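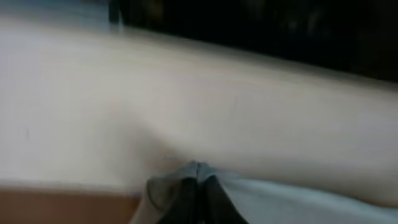
Lectura: 4 min

Ropa de algodón: criterios de doblado y almacenaje para el cambio de temporada

Con la entrada de enero se revisan en Clondale las pautas internas para el tratamiento de prendas de punto ligero. El texto siguiente sustituye al apartado 3 de la hoja anterior y recoge las observaciones remitidas por Johanna Schwaiger y Duván Cuadros desde la sala de plegado. Afecta a camisetas, paños y fundas finas. Las prendas de lana y las chaquetas siguen con el procedimiento vigente.

Preparación de la superficie

La mesa debe estar despejada, seca y sin restos de fibra. Se recomienda un tablero liso, de altura comprendida entre la cadera y el codo de quien dobla. Las superficies rugosas enganchan el punto y dificultan el alisado final. Si se emplea una manta o un muletón de apoyo, conviene fijarlo por los cuatro costados, pues cualquier desplazamiento se transmite a la prenda y desvía la línea de pliegue.

Las piezas se colocan de una en una. La práctica de extender dos camisetas superpuestas para ganar tiempo queda descartada: la inferior se arruga y hay que repetirla.

Estado de la prenda

El doblado se hace con la prenda completamente seca. Un algodón guardado con humedad residual adquiere olor y marca los pliegues con mayor profundidad. La comprobación se efectúa al tacto en tres puntos: cuello, axila y dobladillo. Son las zonas de mayor espesor y las últimas en secar. Si alguna se nota fría, la pieza vuelve al tendedero.

Las prendas que salen del cesto muy arrugadas se sacuden dos veces por los hombros antes de extenderlas. Después se alisan con la palma, desde el centro hacia los costados, sin estirar en diagonal. El punto de algodón cede más en sentido transversal que en el longitudinal, y una tracción oblicua repetida acaba por torcer las costuras laterales.

Puntos de agarre

Severin Zürcher ha insistido en este apartado y con razón. Cuando la tela se toma por un punto interior, el tejido se recoge hacia él y forma un pliegue grueso acompañado de arrugas finas. Para levantar la pieza entera es preferible sujetarla por dos puntos separados, a ser posible sobre costura o dobladillo. El agarre interior se reserva para desplazamientos cortos sobre la mesa o para separar capas.

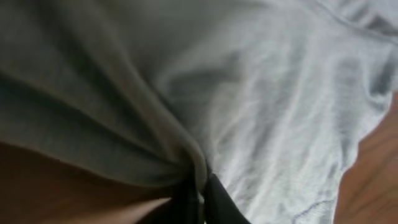 Tejido gris claro recogido en un punto, con un pliegue ancho y arrugas finas a la derecha.

La costura sirve además de referencia para orientar la pieza. En tejidos lisos, sin estampado ni etiqueta exterior, es lo primero que se busca. Una vez localizada se sigue con los dedos hasta el extremo y se lleva a la posición paralela al borde de la mesa.

Secuencia de doblado

1. Extender la camiseta boca abajo, con el cuello en el lado opuesto al operario.
2. Llevar un costado hacia el centro, con la manga vuelta sobre sí misma.
3. Repetir con el otro costado. Los bordes deben quedar paralelos.
4. Subir el dobladillo hasta la mitad del largo y alisar.
5. Doblar de nuevo y girar la pieza para que el canto cerrado quede a la vista.

Los paños rectangulares se doblan por la mitad en sentido largo y luego en tercios. No requieren giro final.

Almacenaje

El cajón Hubmann de 90 cm de ancho se mantiene como formato de referencia. Las piezas se disponen en vertical, en filas de 10, sin compresión. Una fila demasiado apretada deja marcas en los cantos y obliga a extraer varias prendas para alcanzar una. Engelbert Gruber propone separar las filas con cartón rígido; la propuesta se aplicará de momento solo en los cajones inferiores, donde las filas tienden a vencerse.

Los tonos claros se guardan aparte de los oscuros. Para el blanco roto y el gris pálido se aconseja papel de seda sin ácido en la base del cajón. Las bolsas de plástico cerradas no se admiten para periodos superiores a un mes.

Inventario y reposición

El recuento de cierre arroja 269 piezas de algodón, de las cuales 100 corresponden a paños. Las listas por estante están en la carpeta Adia, ordenadas por talla y por tono. Quien detecte una discrepancia debe anotarla en la propia lista, con sus iniciales, y avisar a Fabian Strebel antes de mover la prenda a otro cajón.

Las piezas con costura abierta o dobladillo descosido se apartan sin doblar en la bandeja de reparación. La bandeja se vacía a las 16:00.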